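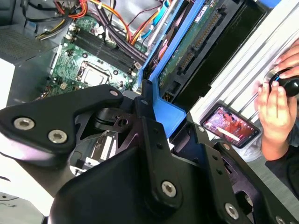 Good afternoon, and thank you for having me back. I want to talk today about the ferry and customs talks between Lornine and Plistov, and mainly about the stretch in November when both governments stopped making threats and started reading each other's paperwork. I was a note taker on the Lornine side, so please hear all of this with that in mind. (Pause, let latecomers sit.) Most people who follow foreign news only ever see the outside of an agreement, the handshake and the two flags. Take the cover off and it looks a lot more like that open computer case, with the green motherboard and the row of black memory slots and all the small parts whose names most of us couldn't give you. The Rukside accord has 421 clauses. I have read them all more than once, and there are still a few I would have to look up if you asked me.

So, a bit of history, and I'll try to keep it short. The strait had been an argument for as long as anyone on either shore could remember. Plistov wanted to inspect every boat that landed. Lornine said it would inspect none. Each time there was an election coming, somebody gave a speech on a dock. You know the kind of speech - very firm, lots of flags, wind in the microphone. Then the ferries would be held up for a week or so and the people who suffered were the ones bringing lettuce across.

(Slow down here, last time I rushed it.)

The first round, at Rukside, went badly. We had 18 people on each side of a table that was far too wide, and everyone read out a statement. The statements had been given to the press that same morning, so we sat and listened to things we'd already read over breakfast. The second round was smaller. The Plistov team came with a map and a list of landing points, and we asked if we could keep a copy, and they said yes. I remember that yes better than anything the ministers said. 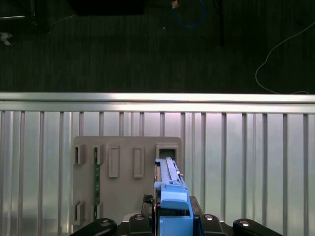 Slide 4. A light blue plastic part at a gray fixture board.

What I'd like you to take from the second round is how narrow the questions got. Which officer stamps which form? What happens if a boat lands after the office shuts at six? Does a family visiting for a funeral have to declare the flowers? We spent a whole afternoon on the flowers, and I'm not sorry. By the end of that afternoon the two customs teams were finishing each other's sentences, and when a minister back home called Plistov "unserious" on the radio, it was our own customs people who groaned.

(If time is short, skip the bit about the radio interview and go straight to Piątek.)

The Piątek formula, for those who haven't come across it, is the clause that lets either government suspend inspections for up to 40 days without giving a reason. It was attacked in both parliaments as a giveaway. I thought it was a weak idea myself when I first typed it up. But it gave each leader something to wave at the crowd, a door they could say they were free to walk out of, and so far neither has used it. Will it hold through a change of government? I don't know. I go back and forth on it, usually on the drive home.

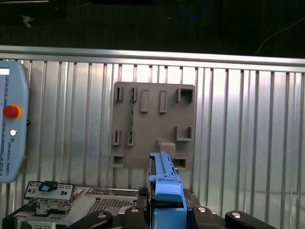 Bríd Keane wrote on an earlier draft of these notes that I'm too kind to the second round, and that the deal was really made when the lettuce growers on both shores hired the same lawyer. She may be right. I'd only add that the lawyer needed a text to work from, and the text came out of those long afternoons.

(Take a drink of water. Ask if the back row can hear.)

Now to the money, and this will be the dry part, I'm afraid. Under the accord the two sides share the cost of the landing office, and the first bill has already been argued over.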